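Packing mixed small items in one shallow box – how do I stop them sliding?

tulstead_mail
Posted in Shipping and Packing

I send out small orders from home, mostly boxed soap, hand cream and the odd bottle of lotion. I've been using shallow corrugated trays with low walls that fit inside a bigger outer carton. The trays are cheap and I have 362 of them left, so I would like to keep using them.

The trouble is mixed orders. If I put one bottle and one product box in a tray, they end up in a corner and the box gets crushed on one side. I had 2 returns in May for this. Should things stand up or lie down? And is it worth taping the bottom on the inside, or is that a waste of tape? I use the Insaurralde paper fill if that matters.

3 answers

wumau_packing
Stand up whatever is shorter than the outer carton and lay everything else flat. Measure with the lid flaps closed, not open. If the tallest item leaves more than a finger's width above it, add paper on top until it takes a little push to close the carton.
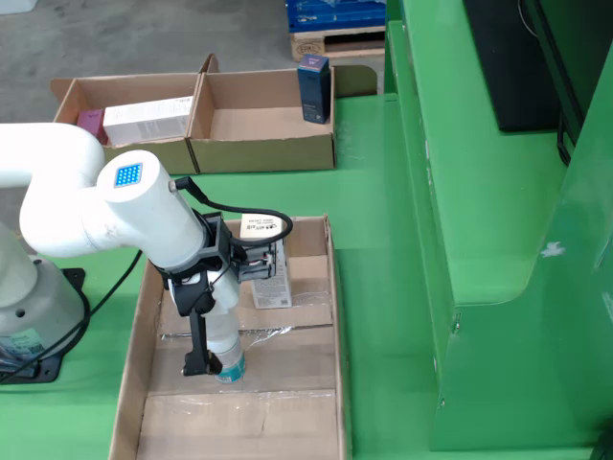
Tape on the inside is worth it if the tray floor has seams or folds that can lift. Run the strips side by side along the floor and press them down hard with a cloth. The clear tape inside the cardboard tray here is what I mean, with the white product box standing up near the back wall. Starting at the back wall works well because you have one side supported before you add anything else. Put the bottle next to the box and fill the open part at the front with paper. Long boxes are different. They go on their side in a deeper box, like the long white one in the box at the back, next to the pink one. Don't try to stand those up.

One thing about tape: it is slicker than bare cardboard, so things slide more on it until the paper is in. Put a folded sheet down first.

Also check that the bottle cap is tight. I put a small piece of tape over flip caps.

greenporch
just use more paper. I never tape the inside and have had no problems

Tedetti sells dividers too but they were out of the small ones last time I looked

oldmillcrafts
I would pack the bottle and the box as a pair. Wrap the bottle in one sheet of paper, set it against the flat side of the product box, and put a paper band around both. They move as one piece, and the bottle can't knock into the box. It adds maybe a minute per order.

For the crushed side, look at your outer carton before you blame the tray. If the tray can shift inside it, the walls bend in and press on the product. I had the same thing and went to a carton with a tighter fit. Crumpled paper down the sides of the tray works too – you need it on all the sides, or the tray just moves the other way.

I packed 20 orders like this last month, half of them with glass, and they all got there fine. Shake the carton before you put the label on. If you hear anything, open it and add paper.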